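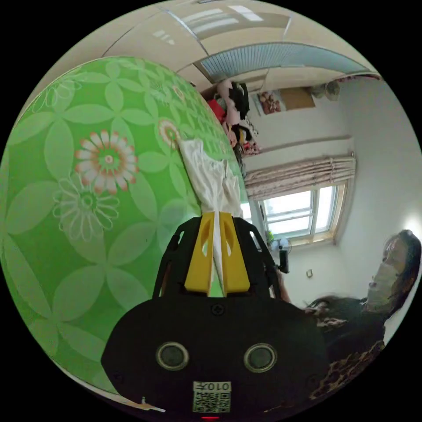
Figure 1. White cloth over the green flowered fabric, window side of the room.

Housekeeping Practice, Unit 2: Handling and Folding Light Cloth on a Soft Surface
Handout prepared by Zuleica Rezende
Revised 09/07/2020

2.1 Scope

This unit deals with single pieces of light white cloth, such as shirts, pillowcases and small sheets, folded on a bed where no table is available. Heavy items (towels, blankets, quilts) are treated in Unit 3. Ironing is not covered. Students should have read the Tarari booklet on fibre types before the session, in particular the pages on cotton and cotton blends.

2.2 The bed as a working surface

A bed differs from a table in two respects. It gives under pressure, so a crease cannot be pressed flat against it with the same force. It also grips. Woven bedding holds a cotton cloth by friction, and a cloth pulled across it will drag the sheet along. The cloth should therefore be lifted and set down at each stage. Sliding is acceptable only for small corrections at a corner.

Contrast matters when judging an edge. A white cloth on a strong green ground shows its outline clearly. White on white does not, and the usual remedy is to lay a coloured sheet or towel underneath. A printed ground has a further use: a row of repeated motifs can serve as a rough guide for alignment, provided the sheet itself has been pulled straight first. On a cushion or other curved surface the pattern is distorted and should not be used in this way.

Daylight from one side is preferred to a ceiling light. Side light throws a shadow along each ridge, and shallow wrinkles that vanish under overhead lighting can be found and smoothed. If a fan is running, turn it away from the bed. Thin cloth lifts at the free edge in very little moving air.

2.3 Preparing the cloth

Clear the working area before starting. Where clothes are waiting in a pile, keep the pile beyond the far edge of the area and take one item at a time. Coloured garments stay out of contact with damp whites.

Find the longest straight edge. On a sheet this is a hem or selvedge; on a shirt, use the side seam – the bottom hem is often curved. Hold the edge at two points and lift until the cloth hangs clear. Allow it to hang before lowering. The weight of the cloth removes the larger folds.

Lower the far edge first, then bring the remainder towards the body. A bunched area at one side indicates that the hands were too close together. Lift that side again and leave the flat side where it lies.

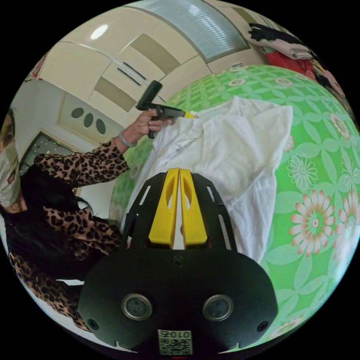 2.4 Folding sequence

1. Smooth from the flat side towards the wrinkled side, using the flat of the hand.
2. Hold the top edge and draw it straight. Do not stretch knitted cloth.
3. Bring the left edge to the right edge. Match the corners before releasing.
4. Smooth towards the fold.
5. Fold the lower half up to the upper half.
6. Check all four sides. Open and repeat from step 3 if the edges differ by more than 2 cm.
7. Lift with both hands from underneath and move to the finished stack.

Shirts are buttoned at the collar and laid face down before step 3. Sleeves are folded in along the back.

2.5 Stack height

Finished items are stacked with the folded edge facing out. A stack of 14 pillowcases in 100 per cent cotton is the limit for the Folum shelf in the practice room. Above this the stack leans. Shirts go on the lower shelf.

2.6 Preparation for Unit 3

Read the Mac Suibhne notes on towels and bring one bath towel. The Fornura worksheet on storage is due at the start of the session.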